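Proltdale Street Names

A word list of street and lane names from the old parish of Proltdale, with spellings, dates of first mention and notes on meaning where a source gives one.

Version date: 2024-09-21
Maintainer: Jarosław Brzozowska

What is in the list

The main file, names.csv, has 1,701 rows. Each row is one spelling found in one source. Many streets were spelled several ways, so the rows come down to 314 separate streets. Variant spellings share the same street_id.

Columns

street_id: a whole number, stable between versions
spelling: the name as written in the source, capitals kept
year: the year of the source, blank if unknown
source: short code, explained in sources.txt
meaning: free text, often blank
checked: yes or no

Sources

Most rows come from the Coughlan rate books, which list each household by street. The rest come from two printed maps and the Bileo directory. The directory copied a lot from the earlier map, mistakes included, so a spelling found in both should not be treated as two separate pieces of evidence.

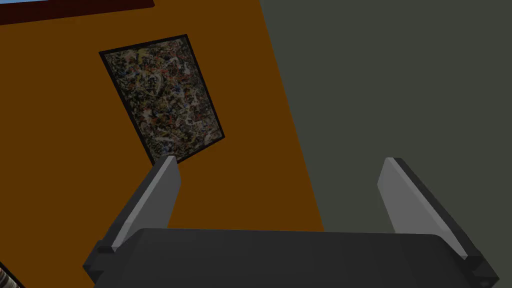
Rows taken from the rate books were typed by hand. The clerk's long s was changed to an ordinary s, and abbreviations such as "Ln" and "St" were left alone. Where ink damage hid a letter, a question mark stands in its place. Do not strip question marks when cleaning the file.

Checking

So far 1,227 rows have been compared against the source a second time and marked yes in the checked column. The unchecked rows are mostly from the later rate books. Expect some typing errors there, mainly doubled letters and swapped vowels.

Known problems

Mill Lane and Mill Road are probably the same street before the canal was cut. They have separate ids for now.
Years in the second map are the year of printing. The survey was done earlier.
"Prulla" appears as a street, a field and a house. Only the street rows are included.
The meaning column mixes the opinions of several writers and should be read with care.

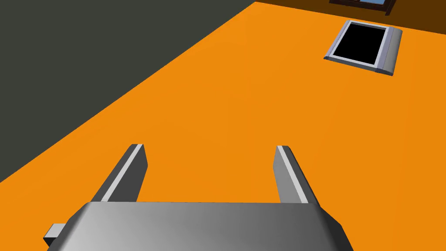 Simulated view over a flat orange tabletop, with a two-finger gripper in the lower part.

Loading the file

The file is UTF-8, comma separated, with one header row. Some spreadsheet programs turn street_id into a date on import. Set that column to text first.

License and changes

The list may be copied and changed as long as the source codes stay with the rows. Send corrections with the street_id, the source code and the page number. The next version is planned for October and will split the meaning column by writer.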